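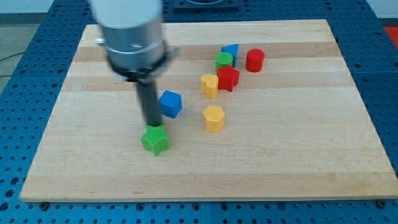
Photo: Pustar / Gakolport

Washing and caring for small wooden things at home

Many people put wooden spoons, small boards and children's blocks in the sink together with the plates, and later they wonder why the wood becomes gray and rough. Wood drinks water. If it drinks too much and then dries too quickly, it can crack or bend.

For daily cleaning, a cloth that is damp but not dripping is enough. Put one drop of dish soap on it, wipe the piece on all sides, then wipe again with clean water. Do not leave wood in the sink, even for a short time. The dishwasher is also a bad place for it – the heat opens the joints and the glue gets weak.

Dry with a towel first, then let the piece stand on its edge so the air can reach both sides. A board that lies flat on the counter dries only on top, and after some weeks it does not lie straight anymore. Keep it away from the radiator.

Painted pieces need more patience. Try the soap on a small hidden spot before you wash the rest. If color comes off on the cloth, use only water. Crayon marks often go away with a little baking soda on a soft toothbrush, but do not press hard.

For smells like onion or garlic on an unpainted board, rub it with half a lemon and coarse salt, wait 9 minutes, and wipe it clean. In my kitchen this works well for onion and less well for fish.

Rough places can be sanded. I use paper number 180 first and then 240, always in the direction of the grain. Wipe off the dust before you put any oil.

For oiling I take food-safe mineral oil, warmed a little by standing the bottle in hot tap water. One small board needs roughly 40 drops. Rub it in, leave it overnight, and take away the rest with an old cotton shirt. Olive oil is not good for this – it gets sticky and after a month it smells. In winter, when the heating is on, I oil in February one extra time.

Store the small pieces in a cloth bag or an open basket. In a closed plastic box they can get mold if they are still a little damp inside.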